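June, notebook, upstairs room
Entry by Shamim

Started 8:20, before the others. Today is the floor day! I have been wanting to do this ever since we moved the tables up here, and I finally have Talha and Simone for a whole morning, so everything below is what we found, what we decided and what is still open.

1. The boards

These are lovely boards. With the ceiling lights on they shine right back at you, and I would hate to see them scratched by chair wheels and dragged power strips. Talha went over the wall side with the Naqvi floor soap (one capful in the small bucket, wrung out hard) and I did the stair side. No wax. Mudassar asked about wax again and the answer is still no, we would all be skating.

Worst marks are where the office chair gets rolled back and forth. Simone wants to try felt under the table legs first and leave the chair for later. Good plan. She has a sheet of the Brendora felt at home and will cut it to size.

2. Cables

My favorite part, and I know how that sounds. The power strip has been lying out on the boards for ages with the long black cable going one way and the white one looping off toward the tables, and every one of us has stepped over it so many times that we stopped seeing it.
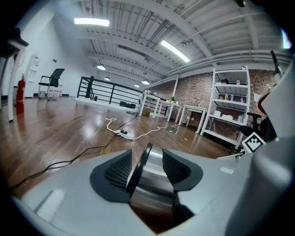
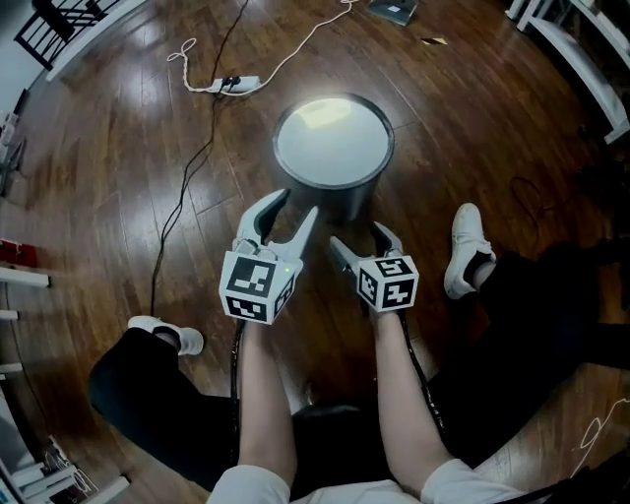 White power strip and the long black cable on the boards, before we moved anything.

3. Where the cables go now

Tried two routes.

Route A, straight across to the tables under a rubber cover. Short, but you still cross it with a full tray, and the cover rocks. Shahzad walked it with two mugs and spilled one. Rejected on the spot.

Route B, along the white wall and then out to the tables behind the legs. Much nicer! It takes more cable, so we measured with the tape: 104 inches along the wall to the point where it turns. The white cable reaches if the slack is pulled out of the loops. The black one reaches easily and has plenty to spare, so the extra gets wound up and tied with cloth tape. Please use cloth tape and not zip ties, I want to be able to undo this in ten seconds.

Two rules for route B that I want everyone to keep to:
- nothing runs in front of the fire extinguisher, and nothing gets parked there either
- nothing goes near the stair railing, not even for an afternoon

The strip itself goes up on the wall on the Gutunness bracket. Bracket is here, screws are not. The ones in the bag are too short for this wall. Talha is getting longer ones, 5 of them so we have a spare.

4. Bin

The dark bin with the white lid is a good bin and I will defend it. It had been wandering, though, and ended up wherever someone last sat down. Simone suggested a fixed spot by the end of the tables and we tried it there until lunch. Works well: you can reach it from a chair and you don't kick it on the way past. Small scraps still miss it, so a quick look over the floor before leaving, please.

5. Boxes along the wall

Not touched yet. Mudassar says one of the white ones has Vositden sample cards in it and he wants to go through them himself. Fine by me, but they have to come off the floor before the next wash, so he has until then.

Time on the floor: 20 minutes of washing, the rest was talking and measuring. The room feels twice as big already, and I walked from the stairs to the tables without looking down once. So pleased with that.

Still to do
Longer screws (Talha)
Felt for the table legs (Simone)
Boxes (Mudassar)
Label both ends of the black cable (me, after the strip is up)
Ask Shahzad whether he still has the second bucket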